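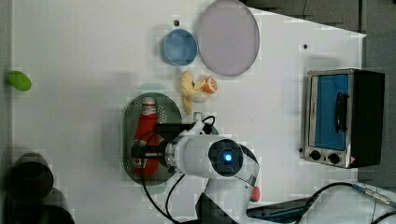 Hi, I'm Orhun Yurt, and I run the Uçar recipe site from a second-floor kitchen in Clallby. I grew up over my parents' lunch counter in Ferkonport, where the soup changed every day and the rice never did, and most of what I cook still goes back to that counter one way or another.

The site started in January, a few years back, when my sister moved to Bralholm and kept calling me in the middle of making dinner. How long do I soak the chickpeas? Is the yogurt supposed to look like that? (It was not.) I got tired of repeating myself, so I wrote the lentil soup down and sent her a link. Then the stuffed peppers. Then she gave the link to everybody at her work, and I had strangers asking me about bulgur!

There are 547 recipes up now. Most of them are the kind of food we ate at home: beans in olive oil, eggplant every way you can think of, flatbreads, pickles, a lot of soup. I also put up things I've picked up from neighbors and from trips, like the cornmeal cakes a lady in my building makes, and a cold noodle salad I ate on vacation and spent a whole summer trying to copy. I never got it quite right but I like my version, so it's on there.

A few things about how I cook. I use a lot of lemon and not much sugar. I measure with a regular coffee mug more than I should, but I go back and convert everything to cups before I post it. If a recipe says dried mint, please use dried, because fresh tastes like a different plant once it hits hot butter. And I do not peel tomatoes for sauce. My mother does, and we've agreed to stop discussing it.

I teach too. The Uçar classes are on weeknights in my own kitchen, eight people at a time, and everybody cooks and then we all sit down and eat it. The dumpling night fills up first (it's a lot of folding, so people talk, and it gets pretty loud). Last year 163 people came through, and a bunch of them came back with a friend or a kid or a mother-in-law. The next round of sign-ups opens Tue 5 May and I'll put the dates on the classes page that morning.

The newsletter goes out every other week to 3665 people, which still feels like a lot of folks to tell about my onions. It's one new recipe, one old one I've fixed, and whatever looked good at the market. I read all the replies. I'm slow in the summer.

If you want to cook something tonight, start with the red lentil soup or the 2 bean salad. Both are pantry food, and both are better the next day with some bread and a spoonful of yogurt.

Questions about substitutions go in the comments under the recipe, so other people can see the answer. For classes or anything else, use the contact form, and tell me what you had for dinner!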